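Print this page | E-mail this page

Womia Countertop Dishwasher
Set-up guide, section 4: First fill, first wash
Updated January 2023

Read section 3 (hoses) first. If the Prorkden adapter isn't on the faucet yet, stop and go back.

4.1 Before you switch on

1. Level the machine. Turn the front feet until it stops rocking. Back feet don't adjust.
2. Leave a gap behind for the hoses. No kinks.
3. Plug straight into a grounded wall outlet. No extension cords, no power strips.
4. Open the door, take out the foam block and the tape on the spray arm. Spin the arm by hand. Should go all the way round without touching anything.

CAUTION: Foam block left inside will melt. Not covered under warranty.

4.2 Filling the salt

Hard water only. Soft water, skip to 4.3.

1. Lift out the lower rack.
2. Unscrew the salt cap, counterclockwise.
3. First time only, fill the tank with water. Some spills over, fine.
4. Add 330 g of dishwasher salt with the funnel. Not table salt.
5. Wipe the rim. Cap back on, tight.
6. Run a Rinse cycle right away, empty. Spilled salt pits the steel if its left sitting.

Note: salt light can stay on for 2 cycles after filling. Normal.

4.3 Loading

Scrape first. No need to rinse. Bowls go face down on the tilted side, plates upright in the slots, biggest at the back. Don't let anything poke through the bottom of the rack or the arm will jam.
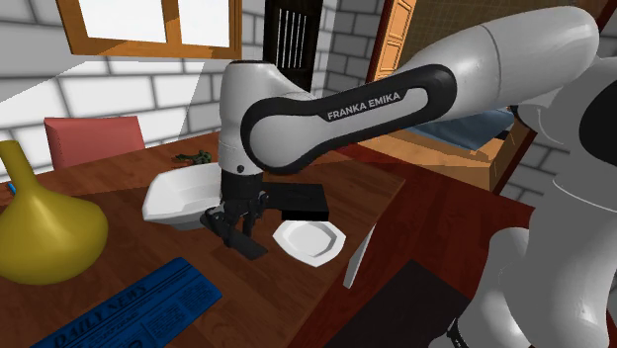

Pacheco wrote in after the last edition to say that deep bowls came out with a puddle in the base every time until they went in the rack at a steeper angle, one per slot, and could the guide please mention it.

So: deep bowls, steep angle, one per slot. Wide rims can take up two slots, leave the second one free. Flat plates dont mind being close but they shouldn't touch.

Not in the machine: cast iron, wood, crystal, anything glued.

4.4 First wash

1. Open the faucet slowly. Check the adapter for drips.
2. Tablet in the cup, close the lid till it clicks. Half a tablet is plenty for a small load.
3. Pick Normal. Close the door.
4. Press Start. Filling takes a few minutes, and the pump is loud at first while it clears the air.
5. When it beeps, turn off the faucet BEFORE you unhook the hose. Hold a towel under it.

CAUTION: Steam. Open the door a crack and wait before reaching in.

4.5 If it stops

E1 - no water. Faucet closed, or hose kinked.
E3 - not draining. Hose end is higher than the machine, lower it.
E4 - leak in the base tray. Unplug, shut the faucet, call service.

Anything else, unplug for a minute and try agian. Same code twice, call the Bultthorpe service desk, extension 1635. Have the serial number ready, it's on the inside edge of the door.

Next: Section 5, Cleaning the filter

Print this page | E-mail this page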